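FOR IMMEDIATE RELEASE

Folent Opens Bookings for Packed Table Kits for Weekend Cabins and Short-Stay Rentals

RIVITZ — Friday, April 1, 2022 — Folent, a supplier of household goods to rental hosts, has opened bookings for a new service that supplies guests with the things they need for a first evening and a first morning in a place that isn't theirs. The service is called the Folent Table Kit. It covers light tableware, a lidded food container, a few small groceries and basic toiletries, put together to order and left at the property before guests check in.

The kits are offered first to hosts in Rivitz and along the lake road to Jerby. Hosts in Viklund will be able to book from May.

Folent has supplied bedding and towels to rental properties in the area for 8 years. The company says the idea for the kits came from its linen drivers, who kept hearing the same requests at the door. Guests had arrived after the shop closed. They had forgotten toothpaste, or had brought food and had nothing to eat it from, or had found a cupboard with two mugs and a soup pot in it.

"We were already driving to these houses with sheets," said Embla Fagerlund, who runs the rental side of the business at Folent. "It made sense to put a plate and something to eat in the same van. Most people getting in at nine at night don't want a welcome basket with a bow on it. They want to brush their teeth and have a snack and go to bed."

Each order starts with a table check. Before anything is packed, the items are set out on a cloth so the packer can compare them with the host's order form. Tableware goes to one side, the food container toward the back, and the groceries wherever there is room. Toothpaste is put out with the rest so that it doesn't get left on the shelf, which was the most common mistake in the trial.

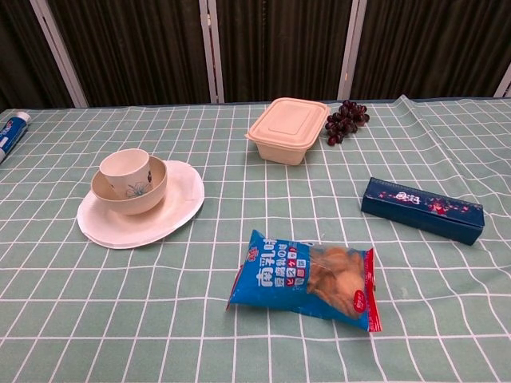
The packer then signs the form and the order goes into a crate. Crates are labeled with the name of the property and the check-in date. Fruit is added on the day of delivery only, and a host who doesn't want fresh food in the house can leave that line blank.

Folent tested the service over the winter with 20 rental properties, most of them small cabins with a single table and limited storage. Hosts in the trial filled out a short form after each stay. Several asked for lighter tableware that could be carried down to a dock or out to a picnic bench, and Folent changed the standard kit to suit. Others asked for less packaging in the grocery part, and the company has cut the number of wrapped items a host gets unless more are requested.

The trial also changed how the food container is handled. At first it was packed at the bottom of the crate with other things stacked on it, and lids came back cracked. It now goes in last. Guests use it for leftovers, for sandwiches on a day trip, or for whatever they didn't finish before the drive home.

"The container was the thing I would have dropped from the list," Fagerlund said. "Hosts told us to keep it. People cook too much on vacation and then they're standing there with foil."

Hosts pick from three kit sizes when they book. The Single is meant for one guest, the Pair for two, and the House for families and larger groups. All three can be ordered with or without groceries. The toiletries line can be turned off by hosts who stock their own bathrooms, and sweet snacks can be swapped for plain crackers on the order form at no charge.

Groceries vary with what is in stock. An order may include fresh fruit, a boxed snack, and a bag of cookies or crackers. Folent doesn't promise a particular brand, and hosts with guests who have allergies are asked to say so in the notes field so that the packer can check labels at the table. Where there is any doubt about an item, it is left out and the host is told by text message.

Tableware in the kits is meant to be simple: a plate, a bowl or a cup, in light colors that go with most kitchens. Hosts may keep the pieces at the property and order groceries alone after the first stay, or hand everything back to the linen driver for washing. Pieces that come back chipped or stained are taken out of use.

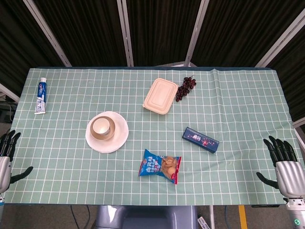 Booking and Delivery

Hosts who already have a linen account with Folent can add a kit to any order through the same booking page. New hosts need to open an account first and give an address, a contact number and instructions for getting in. Orders must be placed at least 3 days before check-in. Changes to the grocery list are accepted until noon on the day before delivery.

Kits are left on the kitchen table or counter unless the host asks for another spot. Drivers do not put items away in cupboards or refrigerators. If the property has no safe indoor place for food, the driver will leave the tableware and toiletries and take the groceries back.

Returned tableware is collected with the used linen at the end of the stay. There is no separate pickup fee.

About Folent

Folent supplies linen and household goods to owners of cabins, apartments and guest rooms. The company is based in Rivitz and operates its own laundry and packing room.

Press Contact

Embla Fagerlund
Rental Services, Folent
Rivitz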